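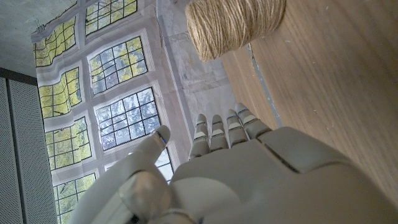

Grinura Home Repair Requests

Data card, release 3

Summary
Grinura is a table of 705 repair and remodeling requests received by Forsyth Home Services from homeowners in the Turnimska and Vonunby service areas. Each row is one request, as written by the homeowner, with the estimate given and the work completed.

Contents
requests.csv – 705 rows, one per request
visits.csv – site visits, linked by request_id
trades.csv – the 45 job codes used by the office

Main fields
request_id: unique number, never reused
area: Turnimska or Vonunby
job_code: see trades.csv
request_text: the homeowner's own wording, with names and street addresses removed
estimate_usd: first written estimate, before changes
final_usd: amount invoiced; blank if the job did not go ahead

Known limitations
Of the 705 requests, 355 have a final invoice. Garage door and gutter work is well covered; kitchens and bathrooms are not, as larger remodels were recorded in a separate system until October. Job codes were assigned by office staff from the first phone call and were not always corrected after the visit. A further 167 requests have no visit record.

Estimates include labor and materials but exclude permit fees. Users should not treat them as current prices.

Permitted use
The files may be used for study and for planning repair services. Attempts to identify individual homeowners are prohibited.

Maintenance
Corrections should be addressed to Sorcha Ritchie, records office, with the request_id and the field concerned. Accepted changes appear in the next release.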